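A Morning at the Robot Open Day

Every July, the Orgate workshop in Tindall opens its doors to families. This year 22 children from Pretovetti School went along to find out how a robot learns to pick things up.

The robot at Orgate is called Inska. It has two arms. At the end of each arm is a gripper, and a gripper does the job that your hand does. Inska works at a table, a bit like you do when you help set out lunch.

Why is picking things up hard?

Think about how you pick up an apple. You look at it, you reach out, and your fingers close around it. You feel when you have a good hold, so you stop squeezing. You learned all of this when you were a baby, and now you do it without thinking.

A robot has to be taught each part. It needs cameras so that it can tell where the apple is. It needs motors to move its arm to the right place. Motors also close the fingers. If the fingers close too little, the apple drops. If they close too much, a soft fruit can get squashed.

Round things are extra tricky. They roll when you bump them. Bumpy things are tricky in another way, as the fingers may land on a bump or in a groove.

How does a robot practice?

Teodor Forsberg works with Inska and gave the talk. He told the children that a robot gets better by trying the same kind of job many times. A person can guide the arms to show the robot what to do. The computer saves each try, and later it looks for what the good tries have in common.

Last year Inska made 2,000 tries at picking up small objects. It got 1,721 of them right. The wrong ones are saved too. They help the people at Orgate find out what needs to change.

One camera looks at the whole table. Another sits close to the gripper, where it gets a much nearer view of the fingers.

Toy pumpkins on either side of the plate, and an orange pepper in the gripper: 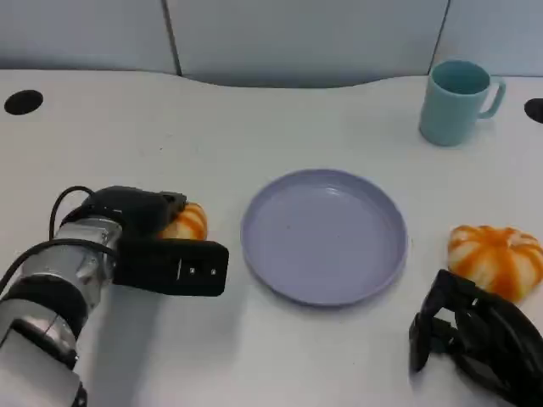
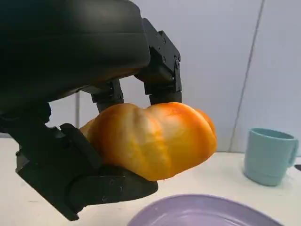
After the talk, the children had a turn at being robots. Each child put on thick mittens, closed one eye and tried to move 3 blocks into a bowl. Many blocks ended up on the floor. Teodor asked what would have made the job easier, and the children said thinner mittens, bigger blocks and more time.

You can try this at home. Use a pair of oven mitts and some things that will not break. Start with something square, then try a ball. Ask a friend to tell you where to move while you keep both eyes shut. Then swap places.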